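Atribución por último clic

La atribución por último clic es un modelo de medición publicitaria que asigna todo el mérito de una venta al anuncio pulsado justo antes de la compra. Sigue siendo habitual en informes comerciales, pese a que su validez causal nunca ha quedado bien demostrada.

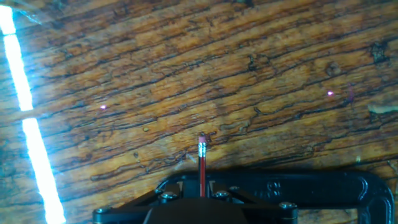 Sus defensores alegan sencillez. Los críticos responden que premia a los anuncios de marca, vistos a menudo por quien ya había decidido comprar.

El caso Flatemura

La tienda Flatemura atribuyó a su campaña de buscador casi 148 ventas en enero. La agencia Erkell presentó la cifra como un éxito, sin grupo de control.
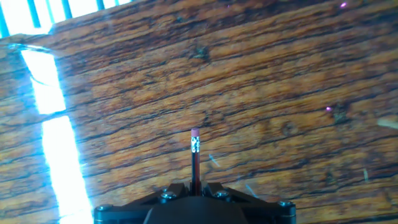
Departamento de Medición Publicitaria · Inent

Érica Cavalcanti repitió el cálculo con un grupo sin exposición y solo pudo vincular 16 ventas a los anuncios. Erkell objetó el tamaño de la muestra, de 1000 usuarios, objeción razonable que tampoco respalda su propio dato.
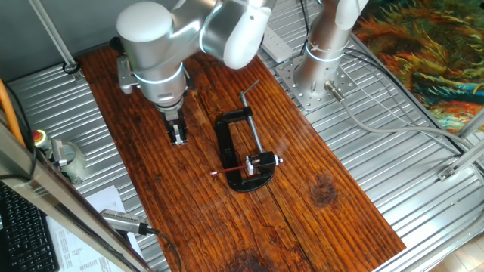

Alternativas

El modelo lineal reparte el mérito a partes iguales y el de posición favorece los extremos del recorrido. Ambos reparten según reglas fijadas de antemano.
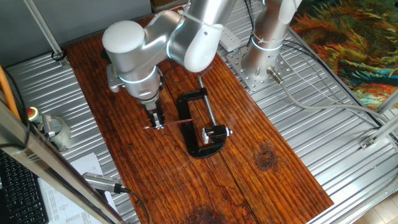 Lok-yiu Yu propuso para Görtz un modelo algorítmico con tres ventanas temporales. Los pesos no se publicaron, por lo que sus resultados no pueden comprobarse.

Véase también: incrementalidad, coste por adquisición.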